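Tagged: automation, cobots, workshop safety, good practice

Right, thread. Got asked again about our house rules for the two-arm bench at Skolwood so here they are, written on a train, sorry

1/ Nobody's exempt. Rima Chidiac wrote most of these and she still gets told off under rule 3

2/ Feet. Stay out from under the bench when the arms are live. Proper closed shoes, always. Most broken rule we have by miles

3/ Cables get slack for the full reach plus a bit, then tied off. Dangling past the table edge = fail on the morning check. Yes even if it's "only for this run"

4/ One object task on the table at a time. Cups means cups. Your tea is not cups

5/ Both arms get their own keep-out zone in software BEFORE anyone tries a handover. Guido Martinelli wants 52 mm between grippers as the default, I'd go wider, we're still arguing

6/ Slow speed for the first 11 runs of anything new. Not ten, there's a tally sheet with 11 boxes on it and I'm not reprinting it

7/ Stop button within reach of whoever is running it. Reach meaning arm's length, sat down, not a lunge

8/ Log the drops. A dropped cup is a result. We had 533 lines in the Grellum log by December and the drops were the only ones anybody re-read

9/ Floor clear before power on. Scraps, tape, loose leads, the lot. Takes 2 minutes

10/ If you change a finger or a mount, write it on the board with your initals. Found out the hard way what happens otherwise, lost a whole afternoon to it

Some of this is stricter than the risk assesment asks for. Fine by me. Will put the checklist up properly when I'm off this train
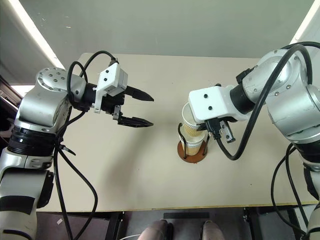
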